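To: club-secretaries list
From: Competitions Office, Onanham District Handball League
Date: 2021-07-30
Subject: Re: Venue for opening round, women's first division

Dear club secretaries,

The office has received several replies to the notice quoted below and wishes to answer them together.

> The opening round of the women's first division will be played at
> Costigan Hall on the second weekend of September. Clubs are asked to
> confirm squads of no more than 19 players. Kokico has requested
> a later start on the Saturday.

The request from Kokico has been granted. Their match against Dunis will now be the last of the day, and the remaining fixtures move forward by one slot. Dunis has agreed to the change in writing. 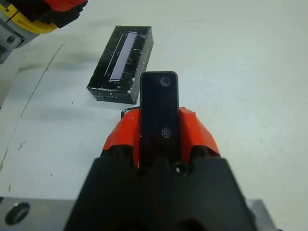 Gripper and finger plate, tabletop behind.

Two clubs asked whether the squad limit includes goalkeepers. It does. Players registered after the deadline may not take part in the opening round, but they remain eligible from the second round onward, provided that the transfer form carries the signature of both clubs.

On seating, Costigan Hall is licensed for 3,226 spectators. Each visiting club will receive a block behind its own bench, and unclaimed tickets return to general sale 6 days before the round. Clubs that need step-free places should write to this office directly - the hall cannot take such requests by telephone.

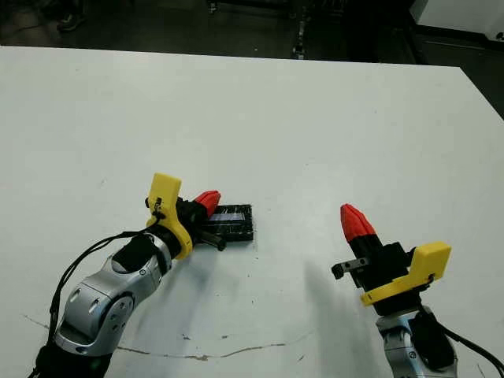 Competitions Office, Onanham

A further question concerned the use of resin. The hall permits water-soluble resin only, and any cleaning charge will be passed on to the club responsible. Match balls will be supplied by the league, 3 per fixture, and must be handed back to the timekeeping table after the final whistle.

Team sheets should be sent as an attachment to this list's office address and not to the list itself. The revised schedule will follow once the referees have been assigned.

Sincerely,
Competitions Office
Onanham District Handball League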